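About Punstead Pantry School

We teach people to put food in jars! Jam, pickles, chutney, salsa, sauerkraut, the odd batch of lemon curd — if it can sit on a shelf and make February taste better, we probably have a class for it.

Phyllis Greenwood started the school in her own kitchen in Wiltden, with 8 students squeezed around one table and a stockpot borrowed from her sister. The classes filled up so fast that she moved into the old Mellor feed store, and we've been there ever since (you can still read the seed prices painted on the back wall).

Today there are five of us teaching. Kieran Pearce runs the beginner course and will talk to you about pectin for as long as you let him. Fares Hijazi brought his family's pickled turnips and stuffed eggplants to our menu, and his Thursday evening class has had a waiting list from the day we opened it. Jordan Hollis looks after ferments, and Mervyn Whitlock does marmalade and all the sharpening of knives.
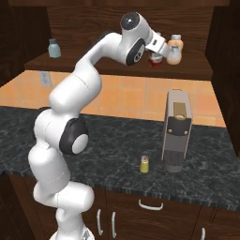

Reaching for a small jar on the wooden shelf.

Classes have 15 places and last most of a morning. You'll chop, stir, taste and fill, and you'll go home with 2 jars of whatever we made, plus the recipe and our storage notes. We buy our fruit from farms close to Wiltden whenever we can, so the schedule moves with the weather. Strawberries came early last year and we rewrote half of June in one afternoon!

Kids are welcome at the family sessions, which start up again in April. Aprons are on the hooks by the door, and the coffee is free.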